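Speaker notes: "What are we buying, exactly?"
Talk for the Skikasthorpe library equipment planning day
Natalina Bassi
Sunday, May 28, 2023

Slot is 30 minutes. Leave time for Austra to argue with me.

OPENING

Thank Modupe Okeke for the invitation. Say up front that I was asked to speak in favor of buying and I am going to speak in favor of waiting until somebody can answer four questions. If people groan, fine.

Ask for hands: who has signed off on a machine that is now in a closet? Put my own hand up. (The Druvero sorter, two jobs ago. Keep it short, I can go on about that one.)

Then the request as it reached my desk. A tidying arm for the reading room, to clear tables and return things to where they belong, plus a set of hand-held grippers so that staff can record the jobs first. Supplier is Ferraro. The request has a page on the arm, half a page on the software, and one line on the grippers that says "accessories."

SLIDE 2

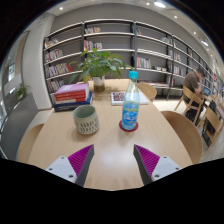 The accessories line is the one I want to spend time on. An arm gets bought once. Grippers get carried around by people, dropped, lent out, and worn down where they touch things. Ferraro's quote has no price for replacement finger pads. I asked, and was told they "last well." Look at the ridged magenta pads on the slide and ask yourself what a pair costs, how long delivery takes, and whether a different supplier's pads would go on those mounts. I don't know. Neither does the person who wrote the request, and I did ask nicely.

Pause here for Bohdana, who will want to say the pads can be molded in-house. Maybe. Whose hours? There is no line for hours anywhere.

QUESTION ONE: WHAT IS THE JOB?

"Tidying" is too big a word for a purchase order. On a table in use you get a mug, a plant, a few books, a bottle. Every one of those is a separate job with its own way of going wrong. Who decides that a book is finished with? Does the mug go anywhere at all if the reader is coming back? The plant should stay put and I would like that in writing.

My proposal is that we cost one object. One. If the case doesn't hold up for a single object, a longer list of objects won't save it.

SLIDE 3
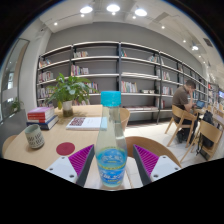
Water bottle between the gripper fingers, reading tables behind.

I picked the bottle because it is the demo everyone brings. Vendors love a bottle. It stands up by itself and it has a neck. Now ask for the same demo with a thin notebook lying flat, and watch the sales engineer check the time. (Don't name the sales engineer. Assunta knows who it was.)

QUESTION TWO: HOW MANY RECORDINGS, AND WHO MAKES THEM?

The request says 50 recordings per object. The Wellik people, who ran a trial like this in February, told me they stopped at 138 for one object and still weren't happy. I'm not saying our number is wrong. I'm saying it has no source. I went looking for one and found it had been copied from an earlier request, for a different machine.

Staff time is the biggest cost in this whole plan and it appears as zero. Read that line out loud and wait.

QUESTION THREE: WHEN CAN WE RECORD?

Closed days only? Then say how many closed days we have and divide. Opening hours? Then there are readers at the next table who came for some quiet, and we need to have talked to them before a crew shows up with gear. Signs, consent, a person to answer questions. All of that costs money, too.
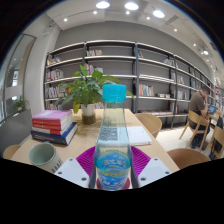

And the furniture gets moved. Chairs go wherever people drag them. If the arm needs everything in one spot, we are buying floor markings and a member of staff to push chairs back every evening, and at that point I'd like to compare prices with the member of staff on their own.

QUESTION FOUR: WHAT HAPPENS IN YEAR TWO?

Service contract, software renewal, spare pads, spare gripper, retraining when we change the mugs. Ferraro put 70 percent of the total in the first year. I have never seen a machine budget where that held. Ask the room if anyone has. If a hand goes up, get their email.

WHAT I'D SIGN

Two grippers on loan, no arm. One object, one table. Hours logged from the first day by whoever is doing the holding. A written price for pads before anything is unpacked.

Austra Ķēniņš gets five minutes to reply. She thinks I'm too slow and she may be right about the loan terms, so let her have the flip chart.

Handout is by the door. Totals on the back page are Modupe's, corrected version. Throw out the old one if you have it.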